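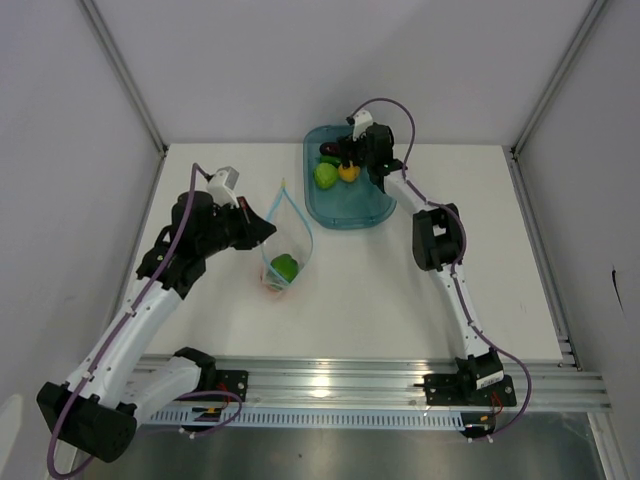 ## Battery notes from the north fence line

The trail cameras on the north fence have now been through a full winter, and I have enough data on power to write it down. I run five of them along the stretch between the stock tank and the old Tumwood gate. Three are Vitari units, two are the older Drornora model with the side-hinged door. All of them take eight AA cells, and all of them have a jack for external 6-volt power that I had never used before this season.

The problem was simple. In summer a set of alkaline cells lasted long enough that I never kept track. In January the same cells were giving out during the night, and the failures followed a pattern. Daytime photos continued as normal. Night photos went first to partial exposures, with the animal visible only out to the near brush, and then to nothing. When I opened the camera the next afternoon, the indicator still showed two bars out of three.

The indicator reads resting voltage. The infrared array pulls a much heavier current than anything else in the camera, and a cold alkaline cell has high internal resistance. The voltage sags under that load, the camera drops below its cutoff, and it shuts down or resets. Ten minutes later the cell has recovered and the display looks healthy again. On the Drornora units a reset also sends the clock back to the factory date, so I have a folder of bobcat photos stamped with a year before I owned the camera.

### What I compared

I tried three supplies over the season:

- Alkaline AA, a store brand, bought in bulk
- Lithium AA, the non-rechargeable 1.5-volt kind
- A sealed 6-volt lead-acid battery in an ammo can, cabled to the external jack

I left rechargeable NiMH cells out this time. I used them two years ago, and the Vitari units handled them well, but the Drornora units want more than the 1.2 volts per cell that NiMH delivers and will refuse to fire the flash on a full charge.

Each supply was rotated through at least one camera of each model. Settings were held the same: three-shot burst, 40 seconds between triggers, medium flash, low sensitivity. I didn't use video. Video at night drains everything so quickly that it would have hidden any difference between the supplies.

### Alkaline

The best alkaline run ended at 291 night photos. That was a Vitari in the draw, out of the wind, during the mild spell. The worst was the camera on the ridge post, which quit before it had been out long enough for me to make a second visit. I didn't log that one properly and won't put a number on it.

Leakage was the other trouble. One set leaked into the tray of a Drornora, and the lower contacts turned green. White vinegar on a cotton swab, followed by alcohol and a pencil eraser, brought them back. One spring is weak now and I have bent it outward to hold pressure. I expect to replace the tray before next fall.

### Lithium

The lithium cells did what the forum people said they would. Flash range was even from the first night to the last, and no camera reset its clock. I pulled two of the sets in March while they were still running, so I can't give a total for those.

There are two drawbacks. The first is price. The second is that the voltage stays flat until the cell is almost empty, so the indicator is even less useful than it is with alkaline. It reads full, then it reads full, then the camera is dead. I now write the install date on masking tape inside the door and go by that.

Do not mix the two types. I found one camera with six lithium cells and two alkaline cells, which was my own doing on a dark evening with cold hands. The alkaline pair had gone flat and then been driven backward by the rest of the set. Both had leaked.

### External 6-volt

Morenike Shehu, who has the place to the east, has been running her cameras on lead-acid batteries for years, and she gave me the wiring layout. It is a sealed battery in a .30 caliber ammo can, a fuse close to the positive terminal, and a two-wire lead going out through a cable gland in the side of the can. The other end has a barrel plug. Check polarity with a meter before plugging in. The Vitari jack is center positive. The Drornora manual says the same, but my two units came with different jack sizes, and I had to cut off one plug and fit another.

The gland matters. My first can had a plain drilled hole with silicone around the cable, and mice had pulled at the silicone within a couple of weeks. They hadn't reached the copper. The replacement gland is nylon with a rubber insert, and I run the cable through a piece of split loom from the can to the camera.

I bury the can to the lid on the uphill side of the post and lay a flat rock over it. The ground keeps it warmer than the air, which helps a little with capacity, and a hog can't roll it. A hog did roll the first one. The lead came out of the jack without damage and the camera continued on its internal cells, which is a good argument for leaving a set of lithium in the tray as backup. Confirm first that your model isolates the internal cells when a plug is inserted. Both of mine do. I tested this with a meter across the tray contacts, and I would not trust the manual alone.

With the 6-volt supply I stopped worrying about flash range. The lead-acid battery on the stock tank camera went through the whole of the cold stretch on one charge and read 6.1 volts at rest when I brought it in. I charge them in the shed overnight on a small float charger and swap rather than charge in the field.

### Cards and false triggers

Part of the power problem turned out to be grass. The camera near the gate was taking up to 40 empty frames on a windy night, each one with full flash. I cut the stems back in front of the lens, lowered the camera to knee height, and turned it to face more to the north. The empty frames fell off sharply, and the same type of battery lasted visibly longer after that. I should have done this before I spent anything on cells.

Dexter Calloway asked in the comments on the last post whether the card brand affects battery life. I have not measured it. I use plain Nedelcu cards, formatted in the camera each time, and I have had one fail in three seasons. If someone has put a meter in series and logged the write current, I would like to see the figures.

### Setup for next season

The ridge post and the stock tank get the 6-volt cans, with lithium in the tray. The two cameras in the draw get lithium only, since carrying a lead-acid battery down that bank is hard on the knees. The gate camera stays on alkaline through early fall, because I pass it every few days anyway, and goes over to lithium at first frost.

I still have to reseal the door on the older Drornora. The gasket has taken a set at the hinge side and there was condensation inside the lens window in February. Closed-cell foam tape is on order in two thicknesses, and I will try the thinner one first.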